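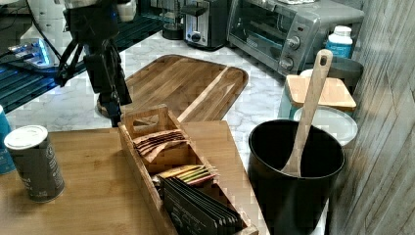 Moving a small account from Pumico to Mernov, do I sell first?

Issa Smadi
December 16, 2020
Hi all! I've got $1,498 sitting in a managed account at Pumico and I want to move it to Mernov (lower fee, and my sister likes their app). Pumico's form asks if I want to transfer "in kind" or "as cash" and I have no clue which to pick. It's a regular taxable account, opened in August. Do I have to sell everything first?

Flosoteo
Nope, don't sell yet! Ask Mernov if they accept the funds you hold. If they do, pick in kind and you won't owe tax on the move. Start the request from Mernov's side, too. Mine took 3 weeks and I had to email twice.

gran58
i just cashed out, way easier

Isaksson
Cashing out is fine if your gains are tiny, but check for a closing fee. I got charged $58 and was pretty grumpy about it.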